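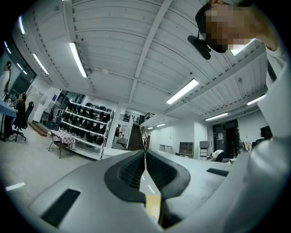 *The long room at Ruden, with the checked cloth on its little table by the shelves.*

Wyn Gwynne had been told that the cloth could not possibly be in the long room, and so of course the long room was where she went to look for it. She was 52 that summer and had worked at Ruden through three changes of name over the door, and in her experience the things that could not possibly be in the long room were nearly always in it, generally under something.

The cloth had been her mother's. It was a tea cloth, nothing grand, washed so many times that you had to hold it near your nose to be sure of the pattern. Wyn had brought it in back in April to wrap a cake, and the cake had gone in a morning, and the cloth had been put somewhere safe by somebody kind. She had been meaning to ask about it ever since, and you know how it is with asking. A week goes by and it would be odd to bring it up, and then a month goes by and it would be odder still.

"What colour are we after?" said Kuldeep Sisodia, who was supposed to be eating his sandwiches.

"Green. Well — it was green."

He looked across at the little table with its red and white squares and opened his mouth.

"That one's red, Kuldeep."

"I was only going to say it was cheerful."

They began with the boxes, and the boxes gave them string, a packet of Tostetti biscuits gone soft, and the instructions for a fan. Kuldeep read the instructions out loud in his newsreader's voice until Wyn took them off him. Then they tried the drawers, which stuck, and the cupboard at the back, which was full of Ledberg coat hangers that all came out together the moment you wanted one. It took them the whole of the dinner hour and made a terrible noise.

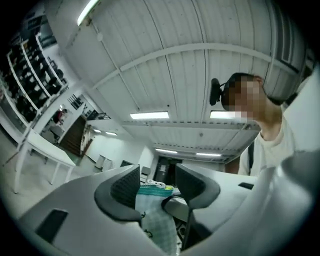
Her mother had never folded a tea cloth in her life. She hung them, always, over the oven rail or the back of a chair or her own shoulder, and she used to say that a cloth in a drawer was a cloth on strike. Wyn thought of this in the middle of the afternoon, with her hands full of hangers, and she stopped looking in places where things are put away and started looking in places where things are left. And there it was, hanging down as easy as you like, the green squares so faint they might have been a trick of the lights, and the teal stripe running straight across the top as bright as the day it was bought. There was even a bit of something yellow tucked up above the stripe, which she certainly had not put there.

She didn't call out. She stood and looked at it for a while, and Kuldeep, who could be very good at the right moment, went and found something to do at the other end of the room.
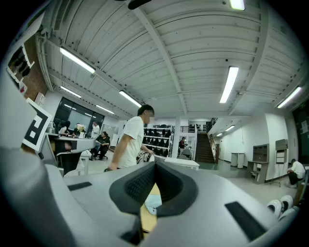
*Flowers on the grey desk, down by the big dark windows.*

"Well, you'll want to sit down with it," he said when he came back, and he pulled out a chair for her near the flowers. They talked about her mother, and then about his, and then for a good long time about Pal, his sister's spaniel, who had eaten a flannel and been none the worse. People came and sat and crossed their legs and joined in. Everybody, it seemed, had a cloth of some sort at home that they would have gone back into a burning house for, though they would have said it was for the cat.

Wyn had the tea cloth over her shoulder by then. She hadn't noticed herself do it.

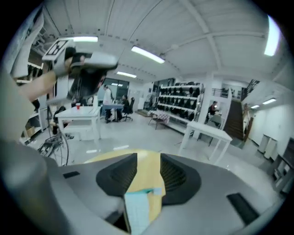
## Six o'clock

By six they had put most of the boxes back, though not in the order they had found them. Kuldeep washed 2 cups and Wyn dried them, and then she stood at the bottom of the dark stairs with the cloth in her hand, wondering whether it ought to come home with her or not. There was a perfectly good rail at home. There was also another cake planned, a lemon one, if the lemons at the corner shop were up to much.

"Leave it if you like," said Kuldeep. "I'll keep an eye on it."

"You'd put it somewhere safe."

"I would not!"

She looked at him, and she looked back down the room at the tall shelves, every row of them full, and she thought of all the hangers. Then she put the cloth in her bag with one corner sticking out of the top, said goodnight to him, and went to see about the lemons.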